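Floltari seafood counter, Mivville: progress to 29th August

Sales reached 1,061 plates against 390 in March. I would not read much into that, as the Uleck road was closed all spring and the boat barely landed.
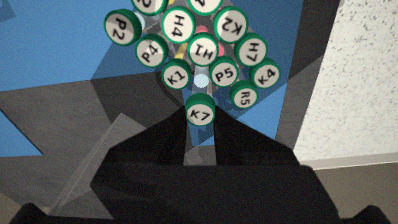 Pegs with green rims, K7 nearest the fingers.

The new website brought in 233 table bookings. How many would have phoned anyway, we can't say. The second freezer is still not delivered, and I doubt the supplier's latest promise.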